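3. Préparer le coin infusion

Bon, le plus long est derrière nous : le plan de travail est monté, les pieds sont réglés, et vous avez (j'espère) gardé la petite clé pour plus tard. Dans cette section, on passe à la partie que je préfère, celle des sachets et des mugs ! Je vous donne ma façon de faire, celle que j'utilise chez moi et que j'ai montrée à Nnamdi Afolabi quand il a installé son meuble Watden au bureau.

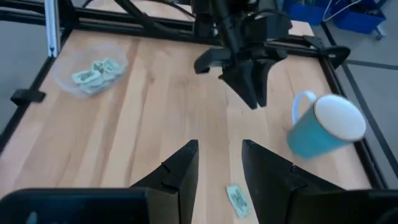
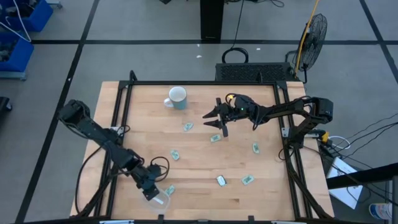

Les petits sachets, un mug et une boîte en plastique transparent sur le plateau en bois clair.

3.1 Ce qu'il vous faut

Une boîte ou un bol peu profond, transparent de préférence. J'ai essayé les boîtes opaques et on finit toujours par fouiller dedans avec les doigts.
Vos sachets individuels, encore fermés.
Un mug par personne (chez nous, chacun sa couleur, ça évite les disputes).
Un chiffon doux et un peu d'huile Bimix pour le bois.

Note : le modèle Kidari est livré sans boîte. Prenez ce que vous avez dans le placard, ça ira très bien.

3.2 Protéger le bois

1. Dépoussiérez le plateau dans le sens du fil. Si vous avez percé des trous au chapitre précédent, passez deux fois, la sciure se glisse partout.

2. Versez un peu d'huile sur le chiffon, jamais directement sur le bois. Balthasar Kälin, qui a relu ce guide, me fait remarquer que je l'avais oublié dans la première version et qu'il a gardé une belle auréole en souvenir. Pardon Balthasar !

3. Étalez en couche fine et laissez reposer 60 minutes.

4. Essuyez le surplus, puis patientez jusqu'au lendemain avant de poser quoi que ce soit dessus.

Attention : un chiffon imbibé d'huile peut s'enflammer tout seul s'il reste en boule. Étendez-le dehors, bien à plat, jusqu'à ce qu'il soit sec.

3.3 Trier et ranger les sachets

5. Videz vos paquets sur le plateau et étalez tout. Oui, ça fait du désordre, mais on voit enfin ce qu'on a (j'ai retrouvé comme ça une verveine que je croyais finie depuis des mois).

6. Écartez les sachets déchirés ou ouverts. Ceux dont la date est un peu dépassée perdent surtout du goût, à vous de voir. Moi, je les garde pour le thé glacé.

7. Mettez le reste dans la boîte, une sorte à la fois. Inutile de les aligner comme des fiches ! En vrac, on les attrape plus facilement, et la boîte reste assez basse pour que rien ne disparaisse au fond.

8. Ne remplissez pas à ras bord. Si vous achetez par 100, ne sortez qu'une poignée et laissez la réserve dans son carton, au sec et à l'abri de la lumière.

Note : les thés parfumés déteignent sur leurs voisins, même en sachet fermé. Un mélange aux épices à côté d'un thé vert tout simple, je ne recommande pas du tout.

3.4 Placer les mugs

9. Posez le mug d'un côté du plateau et la boîte de l'autre, avec de quoi passer la main entre les deux. Les gauchers inverseront, bien sûr.

10. Tournez l'anse vers l'extérieur, du côté de la main qui va la prendre. C'est bête, mais on renverse beaucoup moins.

11. Si vous fixez la barre à crochets Shehu (en option, voir la section 5), faites-le maintenant, pendant que le plateau est encore facile à dégager. Serrez les vis à la main et terminez d'un quart de tour à la clé.

Attention : ne suspendez pas plus de 3 mugs à la barre. Elle en accepterait peut-être davantage, mais j'ai vu la mienne plier un peu et je n'ai pas insisté.

12. Gardez la bouilloire à l'écart, sur un dessous-de-plat. La vapeur répétée au même endroit finit par blanchir l'huile.

3.5 Au quotidien

Un coup d'éponge à peine humide suffit, puis on sèche. Pour une tache de thé, un peu de savon noir dilué, sans frotter comme un forcené. Et si la tache résiste, un ponçage très léger au grain 200, toujours dans le sens du fil, puis on reprend à l'étape 2. La boîte en plastique, je la lave à la main de temps en temps, quand il y a de la poussière de thé au fond.

Pour les tiroirs et la barre à crochets, rendez-vous aux sections 4 et 5.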